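护理实习生第一次带药，怎么准备交班记录？

小满不加糖
2023年5月4日发表

护理专业大三，下周开始在内科病房轮转。前一轮是在老年科，主要做生活护理和测生命体征，这一轮要在带教老师监督下发药，还要自己口头交班。

我的问题是交班。上一轮试着交过2次，都很乱，讲到一半被老师打断问“尿量呢”“昨天的血钾多少”，我翻本子翻半天。我们学校发的交班模板是两页纸的表格，病人多的时候根本填不完。想问问大家实际工作里是怎么记的，有没有适合学生用的办法。另外，下班前多久开始整理比较合适？

病房用的系统叫Rinomero，学生账号只能看不能写，所以纸质笔记还是要自己做。

青石板路

我带过几届学生，说一下我要求他们的做法。

先把模板放一边，用一张A4纸对折再对折，每格一个病人。格子里按固定顺序写：床号、诊断、过敏史、今天的主要问题、管路、出入量、异常化验、待办。顺序比内容重要，每天都按同一个顺序，脑子里才会形成习惯。没有管路就写“无”，不要空着，空着你交班时会怀疑是不是漏看了。

化验值只抄异常的和医生在追的。血钾低的病人，把血钾、补钾医嘱、复查时间写在一行里。心衰病人写体重和24小时出入量。比如尿量300毫升，单写这个数没有意义，要写是几小时的，前一班多少，有没有报告医生，医生怎么回复。老师打断你，多半就是想听这些。

整理时间，我让学生提前一小时收尾，最后半小时不再开新的操作，除非带教安排。学生负责的病人一般不要超过3个，多了就跟老师讲，不丢人。

还有一点，写了床号和姓名的纸不能带出病房，下班投碎纸箱。我们每年11月检查都会查到学生口袋里的纸。

Ludmila Tichý

我在国外读的护理，现在在Brukulham的一家医院做临床带教，中文写得慢，请见谅。

我们用SBAR，就是现状、背景、评估、建议。学生最弱的是最后一项，常常说完数据就停了。你可以在每个病人后面逼自己写一句“下一班需要做什么”。写错了没关系，带教会改，改过你就记住了。

交班前先对着同学讲一遍，每个病人控制在2分钟以内。讲的时候不看纸，讲完再看漏了什么。我自己当学生时在更衣室里这样练，大概练了一个月才顺。

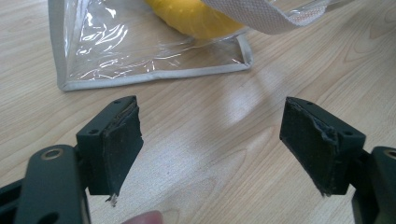
交班时老师问的数据我没记，应该怎么回答？

直接说“这个我没有核对，现在去查”，然后去系统或护理记录单里看，看完回来补上。千万不要凭印象报数字，特别是血糖、血钾和用药剂量。查完以后把这一项加到自己的格子里，第二天就不会再漏。

番茄炒蛋盖饭

楼上说得很全了。我只补一句，多带几支笔，总有人借走不还。四色笔挺好用，我红色写异常值，蓝色写待办，做完了划掉。

另外发药那部分，提前5分钟把药名和作用看一遍就行，不认识的药当场问，别等老师来问你。降压药发之前先量血压，地高辛之前数心率，这两个必考，不对，是老师必问。

小满不加糖

谢谢各位。对折的办法今天试了，八格正好够用，就是字要写小一点。SBAR学校讲过，最后那个“建议”我确实从来没写。下周轮转开始以后再来更新。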